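The Permit Year

The letter from Zirano came in January, and I read it standing up in my coat. Our little shop had its license! Four pages of conditions came with it, and I loved every one of them, even the paragraph about the height of the counter.

You have to understand that in Bronitz you couldn't buy so much as a legal gummy before that year. People drove 37 miles to the next county, bought their limit, paid their taxes to somebody else's schools and drove home again. The town council had voted it down twice. The third time it passed by a single vote, and I whooped so loudly in the public gallery that I was asked to sit.

We called the place Hamano, after the street my mother grew up on. She came to the opening in her church shoes and asked the budtender (twenty-four, very patient) what a terpene was. He told her it was what made a lemon smell like a lemon. She thought that was the best thing she had ever heard, and she bought a mint tin and a balm for her knees and paid in quarters.

The evenings were my favorite. Once the register was closed out and the report had gone off to the state, I'd go home and do something with my hands while the numbers settled in my head.
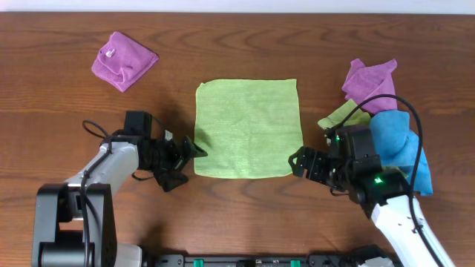 Tax Day

The first quarter's bill was bigger than my car had been. I carried the check to the county office myself, 11 blocks on foot, because I wanted to see somebody stamp it. The clerk stamped it twice. She said Arumugam Park was getting its new lights out of that fund, and had I heard?

I had not heard! I went straight there. The poles were already up, still wrapped in paper, and a girl was practicing free throws in the last of the daylight. She made three in a row and missed the next by a mile, and laughed, and went running after the ball.

I stayed until it was too dark to see the rim. Then I walked back and unlocked the shop, just to stand in it for a minute, and it smelled like lemons.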